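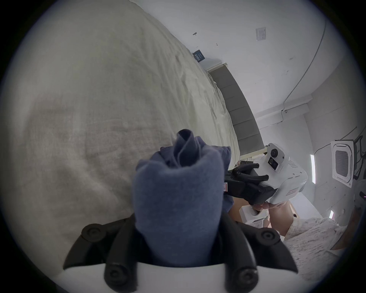

Soft blue-grey knit fabric, twisted into a knot at the top.

Review: Bundeditz hand wraps for boxing
By Khairul Pattinasarany

I have trained at a small boxing gym in Dretdale for six years, and in this time I used many hand wraps, most of them cheap. In August I bought two pairs from Bundeditz and I have worn them at almost every training until today, 1 Dec 2020. I think this is long enough to give an opinion.

The wraps are sold in one length only, which the shop calls "long". For my hands it is a good length. I can go three times around the wrist, three times over the knuckles, between all the fingers, and I still have enough to close at the wrist again. My training partner Jarrah Hoani has much smaller hands than me, and for her there was too much cloth inside the glove. She went back to her old wraps after 8 rounds on the heavy bag. If you have small hands, I would look at another maker.

The cloth has a little stretch. When I began boxing I used wraps with no stretch at all, and my fingers went to sleep if I pulled them too hard. With these it did not happen to me. On the other side, a stretching wrap needs more attention, because you can easily make it too tight without feeling it in the first minute. Close your fist a few times before you put the glove on.

Wrist support is the strong point. I had a small injury on the left wrist last year and I am careful with hooks. With the Bundeditz wraps the joint stays straight, also when I am tired and my technique is not so nice any more. Over the knuckles I find them a bit thin — for pads it is enough, for long work on the bag I put a piece of foam under.

The closing strip is less good. It is short, and on one of the pairs the corner has already started to lift. I have sewn it again by hand. The thumb loop is still like new on both pairs.

Washing: I put them in a net bag at low temperature and hang them over a door. The colour became a little lighter after the first wash and then stayed the same. Please roll them when they are dry, or you will stand in the changing room for ten minutes with a big knot while the coach is calling.

I compared them with the Lumbantobing competition wraps, which I borrowed for a week. Those are softer and dry faster, but they cost almost double and I did not feel double the protection. For sparring I would maybe choose Lumbantobing. For normal training I stay with Bundeditz.

Good: length for medium and big hands, wrist support, thumb loop
Not so good: short closing strip, thin over the knuckles, only one length

My score: 8 out of 10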